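Open afternoon at the Iturra print rooms, Driruleo

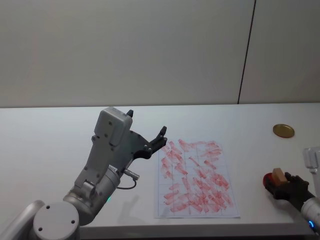 What do you need to bring if you want to try stamping at Iturra?

Old clothes and a little patience. Paper, ink and blocks are all laid out, and the staff ask only that you put the lids back on the ink when you leave a table.

I went in March, on the early afternoon slot. Iturra is on the second floor of the old Remari warehouse, up a flight of stairs next to the loading bay. There is an elevator at the back, but you have to ask for it at the desk. Admission was 2 dollars, which covers as much paper as you can use in the time. Slots run 30 minutes and start on the hour and the half hour.

The tour comes first and is short. It takes in the paper store, the drying racks and a long sink where the rollers are cleaned. The paper store was better than I expected. Most of the stock comes from Celline, in 14 weights, and you are allowed to handle the samples. The heavier sheets have a soft surface that takes a lot of ink before it looks dark. The thin ones wrinkle if you press too hard, and the woman leading our group told us to leave those alone until we had done a few.

After that you go to the tables. They are plain white and set against a pale wall, so the color on the paper is easy to judge. Red was the ink of the day. The sheet on the white table had red smudges all over it, and a small block of light-brown wood was in use there. A round gold-colored lid sat toward the back.

Getting a clean print is harder than it sounds. You ink the block lightly, set it down flat, press and lift straight up. If you slide it at all, you get a smear with a heavy edge. My first sheet was mostly smears. The second had a row of shapes along the bottom that I was happy with – the rest I used for testing how many prints I could get before going back for more ink. Four was my limit, and the fourth was faint.

A few practical notes. The ink washes off skin with ordinary soap but leaves a pink tint under the nails until the next day. Finished sheets go on the racks and can be picked up after an hour, so it makes sense to book an early slot and have lunch while you wait. The café downstairs does soup and rolls and was full by one. Parking on the Driruleo side of the building is free, with room for some 30 cars, and it fills up before noon.

The shop is one shelf by the exit. It has blocks, pads and packs of offcuts sold by weight. I bought a pack of offcuts and have been using them for labels. They close the rooms in August and start the open afternoons again in September, with blue ink next time according to the board at the desk.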